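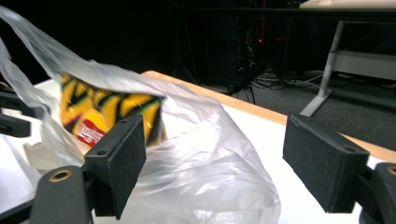
**Perception engineer, robot grasping (full time, Nelton office)**

Tusier is hiring one engineer to work on perception for clear and wrinkled packaging. We don't believe the demo videos in this field, ours included, and we'd like to work with someone who doesn't either.

Our current model scores well on rigid boxes. On thin film it guesses. Depth drops out, the segmenter joins the bag to whatever is inside it, and the planner goes ahead with a confident grasp on nothing. Of 844 bagged items in our October test set, it got a usable mask on 171. Adding more data moved that number less than we were told it would.

What you'd do:

- Own the segmentation and depth code in Onel, our in-house stack (Python, some C++)
- Clean up the labels on about 4,000 clips, and throw out the ones that can't be trusted
- Write tests that fail when the model is wrong but sure of itself
- Say no to Radomír Murín, who runs planning, when he asks for a mask you can't stand behind

You need to have shipped vision code that other people had to live with. A degree is fine. A list of large models you have fine-tuned won't help much unless you can say where they broke.

Send a resume and one page on a result you stopped believing, and why, to Narendra Chaturvedi, perception lead. No cover letter. There is a paid half-day work trial, starting at 9 a.m.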